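Papers > Equipment Planning > Section 4

4. Budgeting for Collection Hardware

4.1 Unit costs and consumables

The purchasing plan covers two collection sites, Sillham and Mavholm, and was fixed in September before any full-scale recording began. Each site was allotted the same set of hand-held grippers, one spare camera per gripper, and a stock of replacement finger pads. We treat the grippers as capital items and the pads as consumables. The distinction matters for planning – capital items were approved once for the whole project, while consumables draw on a running budget that each site manages on its own.

Pad wear was the largest unknown. Quotes were requested from two suppliers, Matei and Skirnley, on the basis of 300 pads, with a price break at 100. Skirnley offered the lower unit price but a longer lead time. Matei held stock and could ship in partial lots. The final order was split, with 108 pads taken from Matei to cover the opening phase and the remainder placed with Skirnley.

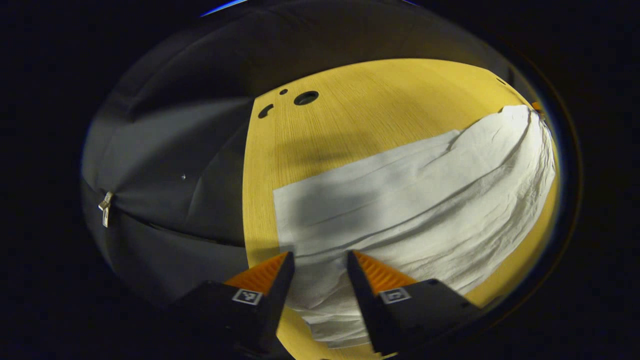 Figure 3. Hand-held gripper at a cloth task.

Replacement cost depends more on the number of distinct parts in a finger than on the price of any one part. A finger that must be discarded whole when its gripping surface wears will dominate the consumables line within a few months of steady use. We therefore priced the finger body, the pad and the marker separately. In Figure 3 the orange ribbed pads sit on the facing sides of the black fingers, and the square markers lie below them on the outer faces, so the two are listed as separate entries in the parts table. Cloth work was used as the reference case for pad wear, and rigid objects were budgeted at a lower rate.

4.2 Workstations

Tables and backdrops were bought locally. The initial proposal called for identical tables at both sites, but freight to Mavholm would have exceeded the price of the furniture. L. Preda (Liviu Preda, site planning) recommended that each site buy its own tables within a fixed ceiling, and this was adopted. Setup took some 2 days per site, which was charged to labor and is excluded from the equipment totals. Spare cameras were held at Sillham and released on request – no second reserve was funded.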